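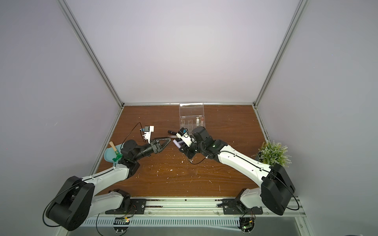 Melquiades Serrano has organised stockrooms and dressing tables for a living since leaving Trultunik, where he laid out display fittings for the Josanstead shop. His present subject is smaller: the hinged clear box, divided into compartments, in which people keep their lipstick.

"The lid is the first thing to check," he said when we spoke on Monday. "A hinged lid needs clearance behind it. Put the box hard against a wall and you lose part of the opening angle, and then it drops on your hand."

He works on a bare wooden surface and brings the tubes to the box one at a time. Anything going in is wiped first. Dust and loose powder scratch clear plastic, and the scratches show most on the lid. He keeps a brush and dustpan on the same table for this.

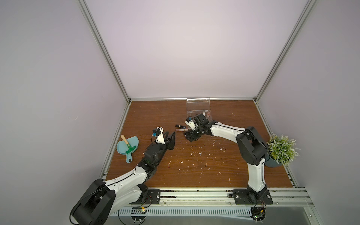 One tube standing in the box, with a lipstick and a lip gloss lying in front of it. Brush and dustpan at left.

Serrano fills from the hinge side forwards. "Tall items at the back, short ones at the front. If you start at the front you're reaching over things, and they fall." He stands tubes upright wherever the compartment allows. A tube laid flat takes the space of several and hides its own label.

The shape of the compartments matters too. His first box, a Macedo, had square ones. He now prefers a diagonal grid, although he concedes it has a drawback. "A round tube in a triangle touches the sides and leaves the corners free. A narrow one will lean. I don't mind a lean if I can read the print."

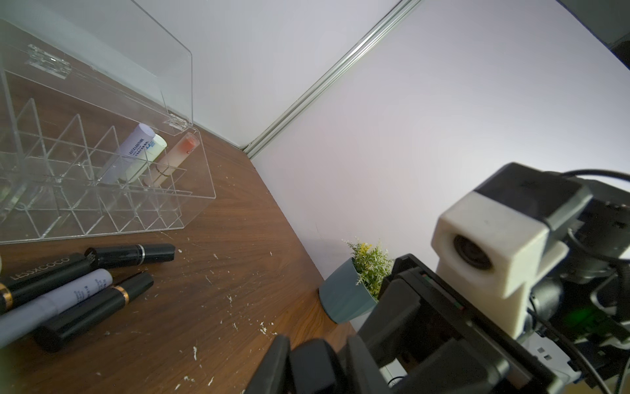
Three items upright by the hinge, four tubes lying on the desk. The partitions cross diagonally.

On what to keep, he is brief. Mascara is dated on the cap with a fine pen and goes in last, at the front, where it gets used. Duplicates go to a second box. He has tried the Vumby drawer inserts and found them too shallow for anything stood on end.

The whole job, by his account, should be repeated every June.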